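3.2 House rules for a shared workspace

Before we get to the results, we would like to spend a little time on the rules we wrote for ourselves, partly for the sake of anyone who wants to repeat the work and partly because we wish we had had them sooner (the first draft was pinned up in June, well after we had started!). They grew out of many friendly arguments between our group in Teretville and our colleagues at Grerkside, and I-seul Seol deserves most of the credit for turning those arguments into sentences a newcomer can follow.

The first rule is that 2 arms sharing a table never share a task step by accident. In Ji, our planning layer, each step names the arm that owns it, and the other arm is sent to a hold pose with its gripper open and clear of the fixture. The owner keeps the step until it has let go of the part and backed away. We were tempted more than once to relax this for the sake of speed, and each time we went back to the stricter wording, which is far easier to check by reading a log. 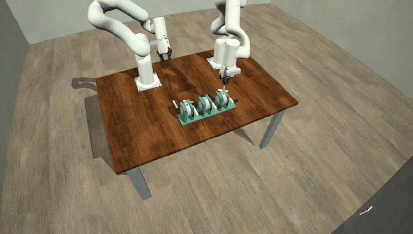

Figure 2. Simulated two-arm cell with the green three-station fixture. The left gripper is open and away from the fixture; the right gripper holds a thin rod at the rightmost station.

The second rule concerns what has to be written down before a run is allowed to count. We ask for the table and fixture positions, the base position of each arm, the gripper opening at rest, and the version of Steren, our simulator, that was used. Every setting is tried in 20 runs, and a run that is stopped by hand stays in the record with a short note from whoever stopped it. It can feel a bit fussy to write that note at the end of a long afternoon, but we have gone back to those notes again and again while preparing this paper, and they have settled several questions that the numbers alone left open.

Changes to the rules themselves need the agreement of 2 people, one from each site, and old versions are kept alongside the logs they applied to. We do not claim that the list is complete. It says very little, for instance, about parts that have come away from the fixture, and for now we leave it to the operator to decide whether such a run should go on. We return to this point in Section 5, where the stopped runs are listed by cause.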